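Home | Features | Food | House & Yard | Letters

The Shape Drawer

Every house with a kid under five has one. Ours is the second one down, left of the stove. Supposed to be dish towels. Shapes instead.

I started asking around Hirville after I stepped on a star in bare feet. Same story up and down the street. Cubes in the soap dish. Hearts in the coat pockets. Nantana Kaewmanee found a triangle in a bag of rice and cooked dinner anyway.

"You stop putting them away," she says. "You just move them to a differnt place."

Her place is a cutting board. Big maple one, came with the house, too heavy for onions. It lives on a metal table out back now and her daughter Iria plays on it standing up. No rug to lose things in. No couch to roll under.

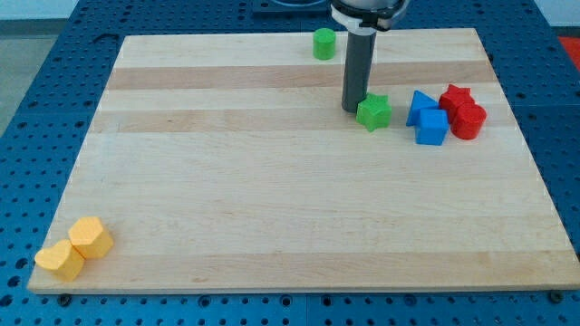

Simple shapes hold up. Kaewmanee tried the fancy stuff first. A barn with a siren, a talking bus. Bus lasted a week. The plain ones get sorted by color one day and by shape the next, and then a heart is a sandwich and the cylinders are people waiting for it. Stars are the bad guys, don't ask me. Iria won't say.

Jarlath Noonan ran the toy counter at Llewellyn for years and has opinions. Buy few. Buy solid. Skip anything with a lid. He once had a customer bring back a set of 59 pieces with a note, "too many." He gave her the money and kept the note.

A board helps, he thinks. Any board. Kids like an edge, a spot where the game stops. Wood's quieter than a tray too, and you can carry the whole mess indoors when it rains if you've got two adults and a wide door.

I tried it at home with our old bread board. Too small by half. My son built a wall along one side, shoved the lot on the floor, asked for a cracker. Second try went better, we got most of an hour and I drank a coffee while it was still hot. The dish towels are back in the drawer for now. One hexagon in there with them, I'm leaving it.

Comments

Costel Neagu: We use a baking sheet. Loud!! Would not reccommend before 7.

Nimal N.: What do you clean the board with? Ours gets jam on it

Relu Lungu: Nimal, warm water and a rag, then stand it up to dry.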